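Print this page | E-mail this page

ZUTBERG GUEST HOUSE — ROOM INSPECTION
Bunk room 7. Date: 4 July 2024

1. Bunk bed frame, joints and bolts: Satisfactory.
2. Guardrail, upper bed: Satisfactory. Retest in September.
3. Wall paneling: No splinters found.
4. Framed picture: Secure — two fixings.
5. Window: Opens and latches. Restrictor stiff; oil.

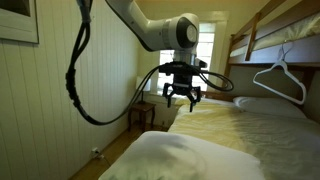 Photo: Zutberg Property Office

6. Outlet, low on paneled wall: Cover sound. Cord to be clipped along the baseboard.

Result: Pass, with two actions (items 5 and 6).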